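Okay, carpet people, I need you. We're finally sorting out the office at Erbridge and I've grown weirdly fond of the grey striped tiles (charcoal hides a multitude of sins!).

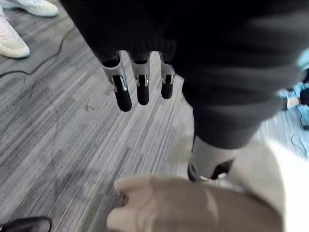

Parisa wants them all up and replaced, and I keep saying a decent vacuum and a stiff brush would do it. We've got 43 spares sitting in a cupboard, for heaven's sake.
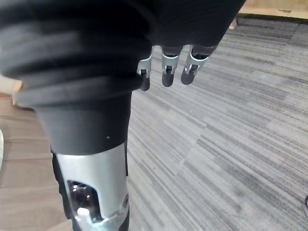 Themba reckons you can swap the worst two and never pick the join. Has anyone tried it with tiles this old, and did the colour match?

Last updated: Oct 4, 2024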